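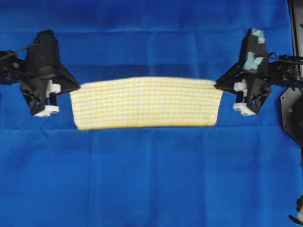 Dish towels, again

I finally went through the towel drawer this week. It had been getting hard to close since January, and on Sunday it jammed halfway with a corner of something caught in the back runner. I took everything out, piled it on the counter and started over.

The yellow and white checks are staying. They're small and thin, with a fine grid, and they dry glasses better than the thick ones do. I bought them from Tirkex a few years ago, a pack of 12, and they've gone soft in a good way. The terry ones from Urent mostly went to the garage for rags. They never soaked up much, even after a year of washing.

I also changed how I fold. I used to go in half and in half again, and the stack would slump over by the middle of the week. Now I pull the towel straight by the two short ends before I fold it, smooth it flat, then fold in thirds the long way and roll it. The checks make it easy to see if the edges are off — if the lines don't match up, I open it and do it again. Stripes work too. Plain ones I just guess.

The rolls stand on end in the drawer, checks on the left, plain on the right. Pot holders went to the hook by the stove. I still have one linen towel that won't roll and I don't know where to put it.

Posted September 6, 2023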